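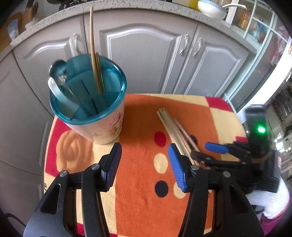
Patterned tablecloth in orange, cream and red.

Zendidside Police Records Unit
Support ticket 3580
Subject: Vandalism reports missing from the daily incident list
Opened by: Su-chen Tam, Records Unit
Assigned to: Chia-jung Choi, Pandeck Application Support
Priority: 3
Status: Resolved, monitoring

Description of problem
Reports of damaged mailboxes and fences taken by patrol officers on the night shift are not appearing on the daily incident list. The reports can be opened by case number in Pandeck and show a status of Approved. The list is used by the front desk to answer calls from residents and by detectives to assign cases. Reports entered by the day shift are not affected.

Steps already taken by the requester
Signed out and back in. Ran the list again with the date range widened by one day. Same result on two workstations. Printed list attached to the paper log.

Support entry, 8:40 a.m.
Ticket received. Requester was asked for one case number that is missing and one that displays correctly. Both were supplied.

Support entry, 9:25 a.m.
The missing report was entered through the Wulard mobile form in a patrol vehicle. The report that displays was entered at a desk. The offense code is the same in both. The district field is blank in the mobile report. The daily list leaves out any report without a district.

Support entry, 10:10 a.m.
Searched for approved reports with a blank district. The search returned 200 records, all from the mobile form and all dated after the March update. No report text, names or property entries were lost.

Requester entry, 10:30 a.m.
Please confirm whether the reports on Lui Street are among them. The detective assigned to that matter has only the first two.

Support entry, 10:45 a.m.
Confirmed. The Lui Street reports are included.

Support entry, 1:15 p.m.
The March update replaced the district table. The mobile form was still pointing to the old table and saved an empty value. The form setting has been corrected. Districts were filled in on the affected records from the street address. One record, ending in 1401, has no usable address and has been returned to the Records Unit for manual entry.

Requester entry, 2:05 p.m.
The list was run again and the missing reports are present. Record 1401 was corrected by hand. Night shift supervisors have been notified.

Support entry, 2:20 p.m.
Ticket to remain open through the next night shift. Records Unit to compare the list with the dispatch log and reply on this ticket.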